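# Chapter 3: Cloth with a Pile

Run your palm across a piece of velvet and then run it back again. One way feels smooth, the other way drags a little, and the color seems to change as you go! That small surprise is the subject of this chapter, and it opens the door to one of the liveliest corners of textile study.

Most cloth is flat. Velvet has a third set of yarns standing up from the base — the pile — and each tuft acts like a tiny brush. Light that strikes the sides of the tufts bounces back to us, while light that falls between their tips gets lost. Tilt the tufts and the shade shifts.
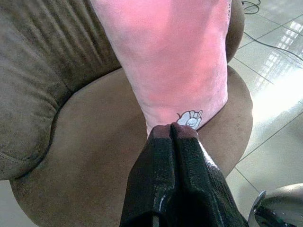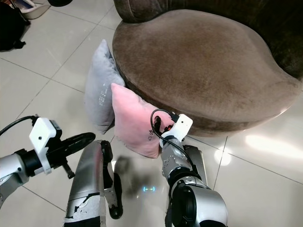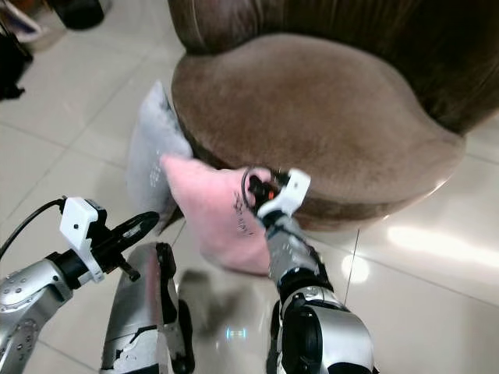
**SECTION 3.1 | PILE FABRICS IN THE HOME**

Brown upholstery with a soft nap is a fine place to start looking. Wherever the cover curves, the pile leans at a new angle, and one dye can give you a whole family of browns.

Furniture makers care a great deal about this. At the Romthorpe mill, the weaver Isamu Wada kept a drawer of 776 velvet scraps, each marked with an arrow for the direction of the nap. Cut two panels with their arrows facing opposite ways and the finished seat will look like it came from two different bolts.

We will begin with how the loops are made, move on to how they are cut, and then try the rub test, in which a swatch is stroked 100 times and compared with a fresh one. Keep a scrap of velvet or corduroy beside you as you read — you'll want it by the second page.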